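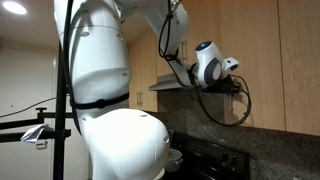

Bereket Woldegiorgis

Projects > Robotics > News

Kitchen arm build reaches the stove, with plenty still to prove

The group behind the Dineck kitchen arm says its home build is ready to start on simple stovetop jobs. It has yet to publish anything that would let an outsider check.

In an update posted on 13th May, the builders said the arm had been programmed to lift and set down a small pot, and that a cooking routine would follow. The arm itself was bought second-hand. The home-made share of the work is the software, called Drultell, and the cabling, which for now hangs in loops off the forearm and wrist and is held with ties and a strap.

That may do for a trial. Whether loose cable belongs anywhere near a hot element is a question the update leaves alone.

The group puts its spending so far at $2,417, not counting the arm. It also claims 200 practice lifts since April, but gives no figure for how many ended with the pot where it was meant to go. A request for the log had not been answered when this item was written.

Size is the other sticking point. The arm takes up much of the space in front of the stove, and anyone wanting to fry an egg would have to work around it. The builders say a slimmer mount is planned – the third redesign they have announced.

A rival project, Bucur, promised a soup-making arm for home kitchens and went quiet after seven months. Dineck's builders say theirs will make porridge next. They have not set a date.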